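Section 4. Setting up the Candolau treat dispenser for puppy training

Read this before you fill the hopper. The Jetlow leaflet that comes in the same box promises a trained puppy in 14 days. I would not plan on it.

1. Set the dispenser on a level floor, away from the crate. Puppies chew cords, so run the cord behind furniture.

2. Fill the hopper to the line with dry treats. It holds 200 grams. Soft treats are listed as suitable - Efe Etim tried three kinds and all of them jammed.

3. Hold the button until the light turns green, then call the puppy by name and press once.

CAUTION: Count the treats as part of the day's food. The "small breed" setting is generous for a puppy under four months.

4. Repeat five times, then stop. The leaflet says ten. Most puppies have wandered off by then.

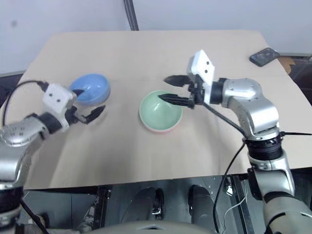

5. Turn the dispenser off between sessions. Auto mode drops a treat whenever it hears barking, and I can't see what that teaches a dog except to bark.

Note: The "mood score" in the app changes if you move the dispenser to another room. Treat it as decoration.

6. Empty the hopper every night and wipe it dry. For jams, see Section 7.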